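Section 4: Setting up the two-arm table cell

You've got both arms bolted down and powered, so now comes the best part of the whole job - getting them to work the same patch of table. Allow yourself a good stretch of time for this section and have a second person within reach of the stop button. Sections 2 and 3 (mounting, and first power-up) must be finished before you start.

4.1 Before you switch to hand-guide mode

1. Check that each arm is marked with its side. Marker pen on the silver housing is fine. The arms look so alike that a swapped pair can waste a whole afternoon.
2. Follow each gripper cable from the wrist back to the base with your fingers. It should have enough slack to form a loose loop when the wrist is folded right in.
3. Move notes, bags and cases to the far side of the table, beyond the reach line you drew in Section 2.
4. Put your test bricks in the near half of the table. Any small studded toy bricks will do, and different colours make life much easier later on.

CAUTION: Keep hands and sleeves away from the fingers while the grippers run their opening check. They open without a warning tone.

4.2 Setting the ready pose

5. Choose Tuseo > Poses > Ready. Both arms move at the slow setting.
6. Let them settle. The fingers should point inwards over the table, well clear of the surface and of each other.
7. Open each gripper separately. The two don't need matching gaps at this stage.

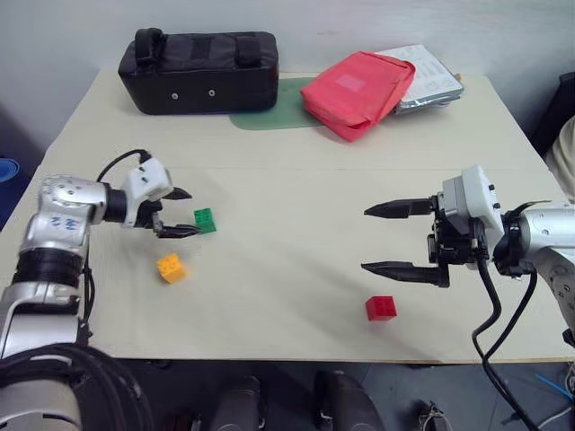
Rosalinda Aquino: I'd do the cable check again at this point, with the arms in the ready pose. Mine had plenty of slack at rest and then pulled tight as soon as the wrist turned outwards. Five minutes with a fresh cable tie and it's been lovely ever since.

Good advice, and we've added it as step 8.

8. Turn each wrist through its full travel, one arm at a time, and watch the loop over the gripper. If it pulls flat, stop, go back to the start position and free more cable at the nearest tie.
9. Look under the near edge of the table as well. Cables may hang below it, but they mustn't catch on the edge when the arm draws back.

NOTE: If one arm settles lower than the other, don't correct it by hand. Run the levelling routine in Section 3 again, then come back to step 5.

4.3 First grip test

This is where it gets really satisfying! You'll test one gripper at a time, starting with the right.

10. Set the grip force to 20 per cent in the Whitlock panel. That's plenty for a toy brick.
11. Guide the right gripper down until the brick is between the fingers, then press Close. The fingers should stop as they touch it. If they carry on squeezing, press Stop and lower the force to 12 per cent.
12. Leave the left gripper open while you do this. An open gripper is easy to check at a glance, and you'll know straight away if the two channels have been crossed.
13. Hold for 9 seconds, lower the brick to the table and press Open.
14. Repeat with the left gripper.
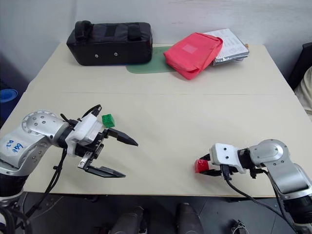
Fig. 4-2. Grip test, right side: right gripper closed on the red block, left gripper open.

CAUTION: Never run the test with both arms reaching for the same brick. The collision guard is set up in Section 5 and isn't active yet.

4.4 If something isn't right

Wrong gripper closes: the two control leads are swapped at the Plornine box. Power down and change them over.

Brick slips: wipe the finger pads with a dry cloth and try again before you raise the force.

Arm stops with a fault light: note the code, press Reset once, and see the table in Section 9. If the code comes back, leave the arm off and send it to Lilibeth Bañez at the Skerkidport workshop, with the arm's side and the step you'd reached.

Once both grippers have passed, save the set-up under a new name - please keep the factory one untouched - and carry on to Section 5.

Section 4 last revised February 2023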